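Stop Throwing Away the Boring Seconds

I've been writing playback and labeling tools for robot learning for a while now, and my hottest take is also my dullest one: most of us trim our demonstrations way too hard. You record a person folding something with a pair of hand-held grippers, you load the episode, and the first thing the software does is chop off everything before the "real" grasp. I used to do it too. I wrote the trimmer!

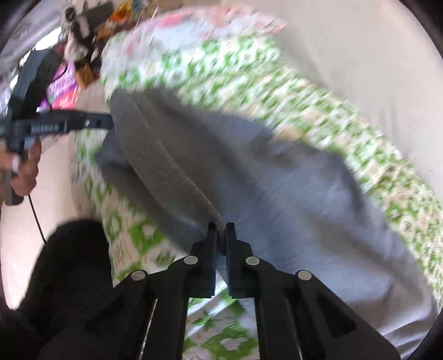 Both grippers in play, fingertips at the edge of the gray cloth.

Our trimmer at Esilmont was a little script called Sturnar. It looked at finger width and camera motion, and if not much was closing, out it went. On one batch of 600 episodes it cut 169 of them so short that the approach was basically gone. The policy we trained on that batch would show up at the cloth already convinced it was holding it. Lovely closing motion, nothing between the fingers.

Kwaku Antwi, who reviews most of my code, kept telling me the blurry parts mattered - how a person slows down, where they hover, when they change their mind. I argued with him for most of November. Then I put 46 of the cut segments back, by hand, retrained, and had to go buy him lunch.

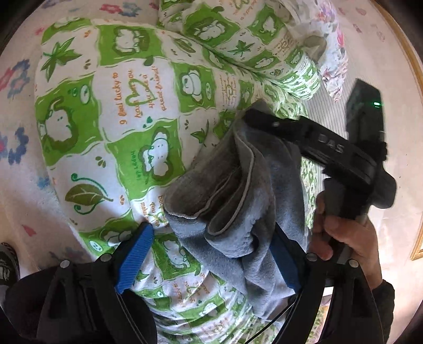
Perception people will tell you the fix is a better segmentation model, and sure, I'd take one. But a mask only tells you where the cloth is. Look at the gray towel on that green and white comforter: color alone gets you most of the way to an outline, even with cartoon elephants all over the background. What the outline won't give you is that one finger pad is on the towel and the other is on the comforter print. Is that a grasp about to happen, or a mistake? You need the seconds on either side to say, and those are exactly what my script was deleting.

So here's what I'd like from tool makers, me included. Keep the whole episode. Mark the slow parts with a tag and let whoever trains the model decide. Storage is cheap compared with recording it all again, and a tag can be undone in up to 11 seconds, even in our clunky viewer.

I'm still fighting with how to show those tags on the timeline without turning it into confetti. Right now they're yellow, and Kwaku hates the yellow.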